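Subject: Re: [handheld-demos] Demonstrations with two grippers - where to start?
From: Marijke Jansen

> We have been driving both arms by remote control and it is slow going.
> I am told you have moved to hand-held grippers at Skemdale. What do
> you give new people to practise on, and how long before you keep
> their recordings?

We changed over in September. The remote control rig is still used for anything heavy, but for table work we now record by hand. The objects are ordinary ones: a coiled rope piece, a small potted plant, a bottle, flowers. New people start with the rope because it is wide enough to need a decent opening of the fingers, and they have to square up to it before closing.
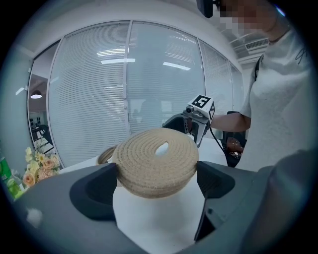 1. Before recording

Clear sleeves and cables away from the fingers. Open and close both grippers fully, then hold them still for 2 seconds so that the start of each run is easy to find afterwards. Keep the markers turned towards a camera if you can. Most of our lost runs come from a wrist rolled too far over.

2. Moving about

Stand for anything that needs reach. People who stay in the chair tend to stretch, and the far end of the movement comes out jerky. Leaning over the table is fine as long as the head moves slowly, as the head camera is recorded as well.

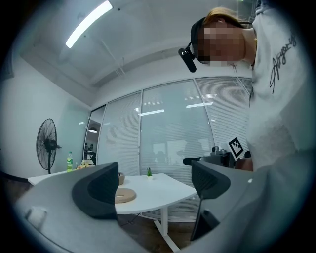
Do both hands have to be doing something all the time?
Keep the idle hand still and a little way off the objects. If it wanders, the wandering gets learned along with everything else.

3. How many

We ask for 16 runs of one task, take a break, then do another 12 with the objects moved. The first 7 from a new person are practice and we delete them. Makhubela keeps his, so there are two views on this.

For seated work, set the chair so that the forearms clear the table edge, and begin with both grippers in front of you and the jaws partly open.

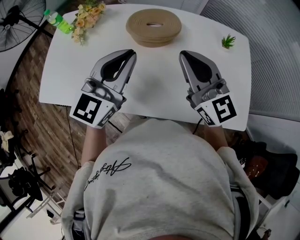
Then go at the speed you would want from the arm. It feels slow for the first few runs - people rush the release in particular, and a rushed release is the part that copies worst. If you fumble, finish the movement and mark the run as bad afterwards. Stopping halfway leaves a file that someone has to sort out later.

The Kilham lot use Drotik for the trimming. I haven't tried it and would be glad to hear from anyone who has.

Marijke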